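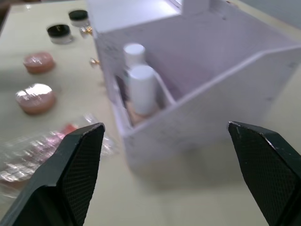

1/ The Wurthorpe bridge deck replacement moves to its second stage in December. Eastbound traffic shifts to the new lanes at 5 a.m. Think of a white box with a partition running diagonally through it: the temporary barrier will cross the deck the same way, splitting it into two work zones.

2/ The Shehu Street on-ramp closes for 19 nights. Detour is Jarkavby Road to the frontage road. Trucks over 66 feet need to stay on the bypass.

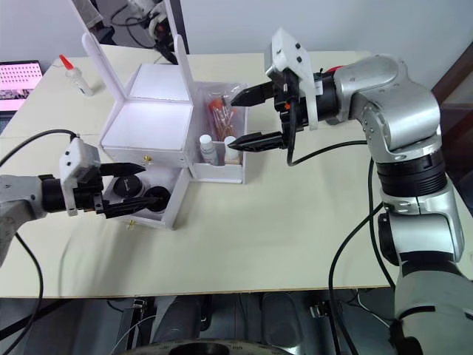

3/ Daytime lane widths stay at 11 feet. Speed limit is 45 through the work zone. Ekene Haruna's office is taking calls about driveway access.

4/ So far 47 of the old beams are out. The sidewalk on the north side stays open.

5/ Bus riders: the stop at Shehu moves one block west. Next update when the ramp reopens.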